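Ticket 396 – Illero stops charging when the cable is moved
6 min read

Opened 02/03/2019 by Florencia Fuentealba
Product: Illero, small black model, with the cable supplied
Status: closed

Problem as reported

The Illero charges if it is left alone. If the cable is nudged, or the unit is picked up while it is plugged in, it drops out of charging. Sometimes it comes back by itself. Sometimes the plug has to be pulled out and pushed in again. It has been doing this for a couple of weeks and is getting worse. The unit works normally on battery once it has a full charge.

I have read the Illero booklet. It says to check that the cable is "fully home" and to try another wall socket. I have done both.

What I tried before opening the ticket

Different wall socket, same result. Different wall adapter, borrowed from the Seyoum in the next room, same result. The Seyoum charges without trouble from my adapter, so I don't think either adapter is the cause.

Restarted the unit. No change.

Left it overnight with the cable taped down to the shelf so it couldn't shift. Full in the morning. I did that twice and it was full both times.

I would like to know whether to ask for a new cable or send the whole thing back. The cable is cheap. The unit isn't, and I would be without it while it was away.

Entry 1 – Erhan Tatlı

Thanks for the clear report. From the taped-down test it is a contact problem somewhere between the adapter end and the socket in the unit. That leaves four places: the big plug at the adapter, the wire itself, the small plug at the unit end, and the socket.

Please do these in order and note what happens at each.

1. Plug everything in, put the unit flat on a table and don't touch it. Wait until it shows charging.
2. Hold the adapter plug still and wiggle the wire a hand's width away from it.
3. Run your fingers along the middle of the wire, bending it gently as you go.
4. Hold the unit still and move the wire where it comes out of the small plug. Hold the plug itself so that only the wire moves.
5. Let go of the wire and rock the small plug very slightly in the socket, side to side and then up and down.

If it drops out at step 4 it is the cable. If it only drops out at step 5 it could be the plug or the socket, and we go on from there.

Entry 2 – Florencia Fuentealba

Done, twice through.

Steps 1 to 3: no change, stayed charging.
Step 4: no change. I bent it further than I would normally dare.
Step 5: side to side, nothing. Up and down, it dropped out straight away, came back, dropped out again. Pushing the plug up towards the top of the unit keeps it charging. Letting it sag drops it.

The plug also feels as if it stops a little short of where it used to. There is no click. I can't swear there ever was one.

Entry 3 – Erhan Tatlı

Good, that rules out most of the wire. A plug that stops short is very often fluff. Small units live in pockets and bags, and every time the plug goes in it packs the fluff a bit tighter at the back of the socket.

Unplug the cable, switch the unit off and look into the socket with a torch. If there is a grey or brown layer at the back, loosen it with a wooden cocktail stick. Work along the sides and lift outwards. Don't use a pin or a needle. Don't blow into it either – breath is damp.

Look at the small plug too. The shell should be even all the way round, with no flattened corner.

Entry 4 – Florencia Fuentealba

There was fluff. Not a lot, a thin pad of it from one side, pale grey. After that the plug went in further, and it now stops where I think it should.

It is better but not cured. It used to drop out at a touch. Now I have to lift the unit and let the cable hang. I left it charging on the table for 39 minutes with no interruption, picked it up, and it dropped out as the plug took the weight of the wire.

The shell looks even to me, but it is a very small plug and I don't trust my eyes on it.

Entry 5 – Melahat Soylu

Picking this up from Erhan. Florencia brought the unit and cable in, so I have had both on the bench.

Socket: clean after the cocktail stick. I went over it once more with a dry brush and got nothing out. Nothing bent that I can see under the magnifier. The socket doesn't move in the case when the plug is rocked, which was my main worry.

Cable: outer covering sound from end to end. It has taken on a bit of a curve but there are no kinks. The shell of the small plug is very slightly open along the seam. You have to turn it in the light to catch it. An open shell is a looser fit, and that agrees with the hanging test.

I did the fit checks with the cable on its own and with the plug in the unit. Pictures of the parts:
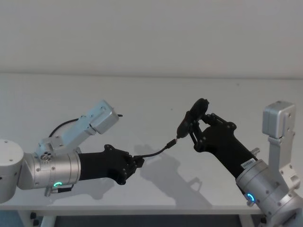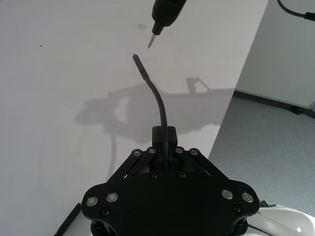
Remzi Canpolat replied that he had seen the same thing on two Illeros in August, and that on both of them a new cable cured it. He would not bother squeezing the shell closed. He had tried that on the first one with small pliers, it held for a few days and then opened up again, and by then the customer had bought a new cable anyway. He also thought it was worth asking how the cable was being unplugged – pulling on the wire at an angle is what opens the seam, in his view, and a new cable will go the same way if the habit stays.

He added that the Reromero cable fits the same socket and has a longer plug body, so there is more to hold. It is the one he uses himself.

Entry 6 – Melahat Soylu

Agreed on not squeezing it. I have tried the unit with a spare Illero cable and with a Reromero one.

Spare Illero cable: charging, stays charging with the unit lifted and the wire hanging. Lifted and set down 21 times, no drop-outs.
Reromero cable: same.
Original cable: dropped out on the second lift.

I then put the original cable into a different Illero from the shelf. Dropped out there as well. So the fault goes with the cable, and the socket on Florencia's unit is fine. No need to send it away.

Florencia, you can have the spare Illero cable or the Reromero, whichever you prefer. The Reromero is stiffer and doesn't lie as flat.

Entry 7 – Florencia Fuentealba

I'll take the Illero one, please. The stiff one would push the unit off my shelf.

And yes, I pull it out by the wire. I reach over from the chair and tug. I have moved the unit to the near end of the shelf so I can get hold of the plug.

Should I keep the old cable for anything?

Entry 8 – Melahat Soylu

No, please don't. It will end up back in the drawer and then back in use. I have put it in the small electricals box here.

Look in the socket with a torch every couple of months if the unit goes about in a pocket.

Entry 9 – Erhan Tatlı

Florencia has had the new cable for a fortnight with no drop-outs. Closing.

Note for the checklist: move "look in the socket" ahead of the wiggle steps. We would have saved her one round of it. Drahomíra Jelínek has the master copy and will change it, and will put the same line in the Skidaleck sheet, which has the wiggle steps in the old order too.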